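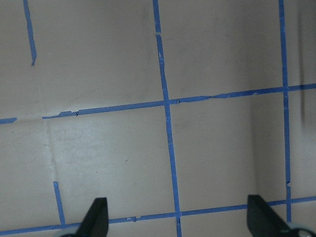 March
By a Skimthorpe regular

I went through four rolls of the Sosier blue painter's tape before sitting down to write this, so I feel I've earned an opinion! My project was a plain grid on a big work table, long strips one way and long strips the other, the sort of job that sounds like it'll take ten minutes and eats your whole Sunday.

It goes down nicely and you can lift it and try again if your line wanders (mine did, more than once). The weak spot is tearing. Pull it off the roll in a hurry and you get a ragged end, and if you patch over a gap the layers like to wrinkle. I'd cut it with scissors and take the extra minute. On brown kraft paper I'm happiest with it, the dark blue is so easy to see, and a wire basket set across the lines doesn't hide them.
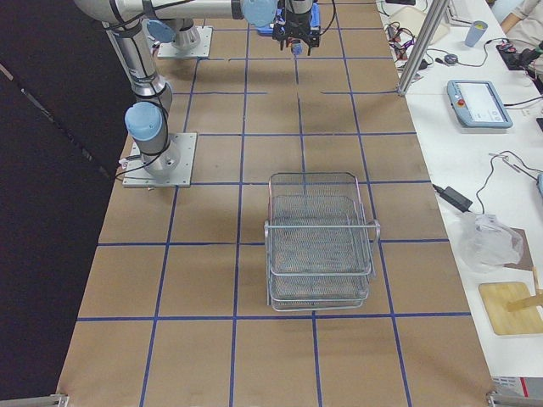
Heiskanen wrote back that the Vakgate tape tears cleaner but costs more, and that on paper you only get one try with either of them, so mark your lines in pencil first. Fair enough, I'll try that on the next one. Four stars from me.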